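Gustura Home Table Tennis
9/18/24

1/ Many people asked me how we teach our children to play table tennis in a small apartment. I will write it in one thread. English is my third language, so please be patient with me.

2/ First, you do not need a real table in the beginning. We started on the kitchen table, with a net made from a scarf between two jars. My daughter was six. She did not care that it was too short. She cared that the ball came back.

3/ Before any racket, we did two weeks of only ball. Roll it, drop it, catch it after one bounce, catch it with the other hand. It looks boring for an adult. For a child it is a full game, if you do not stop it too early.

4/ Storage was my first mistake. I kept everything in a cloth bag, and the balls were always under something heavy. Now I say to everybody: buy a plastic bin with handles that a child can carry alone.

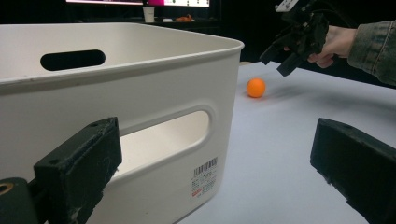 5/ When the child can bring the things out and put them back, you practice more often. I noticed this in our house already in the first month. Before, I had to start every practice. After, I only had to find my shoes.

6/ Which balls? For home I buy the cheap training ones. A box of 100 from Melico is enough for a long time, even with a dog. Keep the good balls for the club. At home they will be stepped on, I promise you.

7/ About color. White is nice on a blue or green table. On a light kitchen table my son could not follow it, and he became angry with himself. I changed to orange and the same evening he was calmer. Try this before you think that your child has slow eyes.

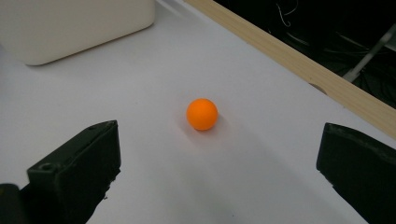 THE RACKET

8/ Please do not buy the most expensive racket. Fast rubber is hard for a beginner, the ball flies to the neighbor. We used two simple ones from Barta for almost three years. The handle should be thin enough that small fingers can close.

9/ Grip: I only say "like you shake hands with it." Then I leave it. If I correct the fingers every minute, my daughter starts to look at her hand and forgets the ball. The club coach in Cisau told me the same thing, and she has much more patience than I have.

10/ First stroke: backhand push, slow, from the middle of the body. Many parents begin with forehand because it is more beautiful on television. In a kitchen there is no place for the arm to swing. Ask my lamp.

11/ We count together, aloud, how many times the ball crosses the net. First goal was 2. I am serious. Then five, then ten. Our family record is 212, from a rainy evening in January, and it is still written on the inside of a cabinet door. I was the one who missed. 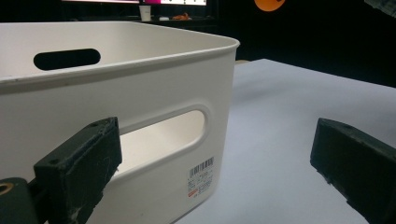
12/ Short time is better than long time. Ten minutes before dinner, four or five times in the week. When somebody cries, we finish — no last point, no "only one more." Sometimes it was me who wanted one more, so this rule is also for parents.

13/ Serve comes late. A child can throw the ball up and hit it only when the eye is already good. We waited until spring. Until that time I always started the rally with an easy ball, and it was no problem for anyone.

14/ When to go to a club? For us it was when the kitchen became too small for the backhand of my son. The club here asks 500 for the whole season, in our money, and gives the racket for free in the first weeks. Ask in your town. Many clubs have one open evening and they do not write it on the website.

15/ On a real table everything is different for some days. The ball comes later, the net is higher than a scarf. Both of my children played badly and wanted to go home. By the third visit they did not want to leave.

16/ If you have a question about rackets for left hand, write it under this post. My daughter is left-handed and I made some errors there too. I will answer after work.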